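The town office in Stoltevora has put a paper on the door of the old ferry ticket hall. It says the building will become a sorting place for reusable household things, run by a company called Gastolance, and that residents may send their comments until the end of June. I read the paper twice, because I was waiting for my bus and had time.

I have lived here for four years now. I still read all the papers on all the doors. When I was new in this country it was my method for learning the language, and I recommend it, although you learn many words like "pursuant" that you can never use with the neighbors.

The plan is this, as I understand it. The ticket hall has stood closed for a long time. The town owns it and pays to heat it a little in winter so that the pipes do not break. Gastolance would rent the ground floor and take in clothes, toys, dishes and small furniture, in one place, instead of the five or six metal boxes which stand now on different corners. The good things would be sold in a shop in the same hall. The rest would be sent by truck to a bigger place outside the county. The boxes on the corners would disappear.

The last point is the one that people discuss at the bakery.

I live on Solimov Street, up the hill, and the box on our corner is used very much. It is also ugly, I must admit. After a weekend there are bags standing next to it, and if it rains the bags become heavy and somebody from the town must come to take them. So I understand why the town wants to finish with it. But a person who has no car can walk to that box. To the ticket hall it is a long way down, and the way back up is steep. The bus goes only once an hour, and it does not stop at the hall anymore, it stops at the new pier. The paper on the door says nothing about the bus.

I wrote an email to the town office and asked. I received a friendly answer which said that transport is "outside the scope of this notice." I looked up scope, to be sure. I think it means that another person should answer, but they did not tell me which person.

Then I read the long version of the plan, which you can ask for at the library desk. It has many pages and a map. According to the plan the rent will be 875 dollars a month for the first year. The ground floor has 2982 square feet. I am not a businesswoman, but for a building with a view of the water this seems to me a low price. Perhaps it is fair, if the company really repairs the floor and the windows like the plan promises. In the plan the word "intends" is used for the floor and the word "will" is used for the windows. This is the kind of difference that I notice, because I had to learn it from a book.

Another thing in the long version is that residents would have to bring their things inside in an open box, so the person at the counter can look before accepting. No closed bags. I find this sensible. In the metal boxes people throw everything, also broken lamps and once a full bucket of paint, which ruined all the clothes under it. 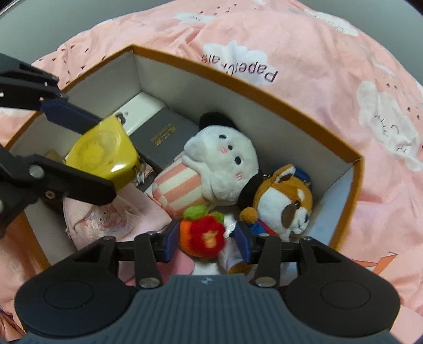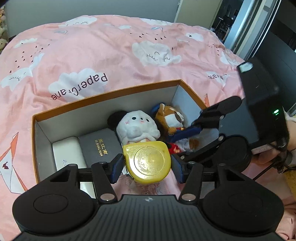 Plush toys in an open box on the bed, together with a yellow plastic piece.

There is also a question about who was here before. The small secondhand shop of the Hämäläinen family is two streets from the ticket hall. It has been there since 2000, it says so on the window in gold letters. They sell cups, coats, books, and a quantity of skis that is surprising for this coast. If a large shop with cheap prices opens so near, I do not know how they can continue. I went in to ask, and I bought a teapot so that my question would not look impolite. The woman at the register said that they have sent a comment to the town and are waiting. She did not want to say more, and I did not press.

I have heard also the opposite opinion, that two such shops near each other help both, because people make a trip out of it. In the city where I grew up, there was a whole street with only shoe repair, and all of them lived. So it is possible. But that was a city with a million people, and here the main street is quiet already at five o'clock.

My own opinion is not finished. I would like to see the ticket hall open again. It has a beautiful wooden bench along the wall, you can see it if you put your hands on the glass, and it is sad that it stands there with dust. I like the idea with the counter, where somebody looks at what you bring. What I would ask for is that two of the corner boxes stay, one on the hill and one near the school, at least for the first year, so the town can see if people really go down to the hall. If they do not go, the things will end in the ordinary trash, and then we have paid for a new floor and sorted nothing.

I wrote this in my comment. It took me one evening and the dictionary. You do not have to write so much. The form has a large empty field, and it accepts also one sentence. If your handwriting is bad you can send it by email, the address is at the bottom of the paper on the door. It must arrive before the end of June. The town council will talk about it at the meeting after that, upstairs in the library, and the meeting is open for everybody who lives here, also for people who are not citizens. I asked about this especially, since the paper says only "residents" and I wanted to be certain that the word includes me. It does.

The teapot, by the way, pours very well.

Posted June 21, 2025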